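Pencil case

A pencil case, also called a pencil box or pencil pouch, is a small container used to carry pencils, pens and other writing supplies. Most are sized to fit inside a school backpack. They are made in soft and hard forms and from a wide range of materials, including cloth, leather, tin, wood and molded plastic or foam. In many countries a pencil case is a standard item on the supply list sent home before the school year.

Terms

In American stores, "pencil box" usually means a stiff container with a lid, and "pencil pouch" means a soft bag with a zipper. "Pencil case" covers both. Pouches made for three-ring binders have a row of reinforced holes along one side and are generally sold with the binders.

Soft cases

The simplest soft case is a flat rectangle of cloth or vinyl closed by a zipper along the long side. Tube-shaped cases hold more but let the contents mix. Roll-up cases, which have a separate slot for each pencil and tie shut with a cord, are used mostly by artists who carry many colors. Soft cases take up little room when empty and can be pushed into the gap beside books, but they give little protection to pencil leads. Ink leaks are common, and cloth cases are often lined with a coated fabric for this reason.

Hard cases

Older hard cases were wooden boxes with a sliding lid or a lid on a hinge. Pressed tin boxes with a printed top were later sold in large numbers and are still made. They are noisy when dropped, and some schools ask families to avoid them.
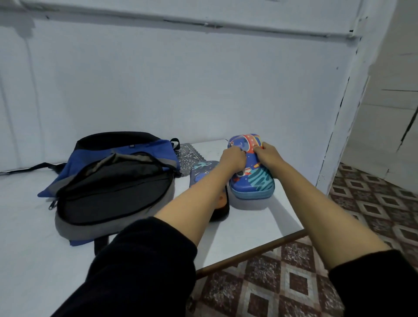

Molded shell cases are a newer type and are common among younger children. The outside is formed in one piece for the lid and one for the base, usually joined by a zipper or a hinge. Corners are rounded so that the case slides in and out of a bag without catching. The lid is also the main surface for decoration, and outer space is a frequent theme, with rockets, small astronauts and ringed planets on a blue ground. Other usual subjects are animals, dinosaurs, vehicles and sports. Some lids have raised artwork that follows the shape of the molding, while others carry a flat print.

The interior of a shell case may have a mesh pocket, a row of elastic loops or a fold-over divider. Elastic loops keep pencils from rubbing together but stretch with use, and thick markers do not fit in most of them.

Usual contents

A case for an elementary school student typically holds pencils, an eraser, a sharpener, a glue stick, blunt-tipped scissors and a short ruler. Older students tend to carry pens, highlighters and a compass. A standard twelve-inch ruler is too long for nearly all cases. Sharpeners with a closed container for shavings are preferred, as loose shavings and graphite dust are the main cause of dirt inside a case.

Packing and carrying

A hard case is normally packed upright against the back panel of a backpack or laid flat on top of the books. A backpack whose main compartment opens wide makes either position easy to reach. Soft cases are more often put in a front pocket. Children who own two cases often keep colored pencils in one and everyday supplies in the other.

Care

Molded shells are wiped with a damp cloth and mild soap. Cloth pouches without cardboard stiffeners can usually be washed by hand and hung to dry with the zipper open. Pencil marks on a light lining come off with a white vinyl eraser. Permanent marker is harder to remove, and alcohol may lift a printed design along with the stain. Tin boxes should be dried after cleaning to prevent rust at the hinge.

Collecting

Wooden and tin pencil boxes are collected in a small way. Collectors look at the condition of the printed lid, the fit of the hinge and whether the original inner tray is present. The collection of Fotini Gkikas, shown at the Rullcombe town library one February, had 108 boxes, of which 104 still had their lids. Molded cases have drawn little interest from collectors so far.

See also

Backpack
Eraser
Pencil sharpener
School supplies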